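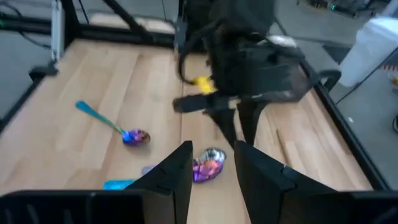
Cordero workshop, 2021-09-05

Anodizing again, and what a good session! Picked up where I stopped with the titanium offcuts. The plan was to get a clean color ladder before I commit to the pendant blanks, and I think I finally have one.

Bath is the same weak borax mix as last time. Supply is the old Fornitz bench unit, current limit turned right down. I stepped the voltage up slowly and pulled a strip at each stop. The low end gave bronze going into a deep purple, then a blue so strong I called Nicanor over to look. Past that it goes pale, almost silver, and at 50 volts I was into a soft straw yellow. Pink comes after the yellow. I want the pink!

Surface prep matters far more than I gave it credit for in my earlier notes. The strips I sanded and then wiped with acetone came out even from edge to edge. The ones I only wiped have cloudy patches where my thumb was. Gloves on from the acetone stage onward, and hang the piece by its wire straight away (don't set it down on a paper towel, it picks up lint and you get tiny freckles).

Tried the fade on a longer strip by lowering it in a little at a time with the voltage climbing. First go had hard bands because I was moving in jerks. Second go I let the string run over the edge of the jar and just breathed, and it came out lovely, purple into blue into straw with no visible steps. Nicanor Bustamante thinks a small geared motor would do it better. He may be right, but I enjoy doing it by hand.

Rainbow flatware is a different process as far as I know, usually a vapor coating on stainless, so no use dropping a steel spoon in my jar and hoping. Still a great reference for how the colors sit next to each other on a curve.

To do:
New titanium wire, the current hanger is chewed up and arcing at the clip.
Relabel the ladder strips with the scribe, marker came off in the acetone.
Run 4 blanks at the blue setting and compare under the window and under the lamp.
Ask at Clatent if they still sell the thin sheet. The Zerkuveo stuff has a rolled grain that shows through everything.
Fade test on a domed piece, October at the latest.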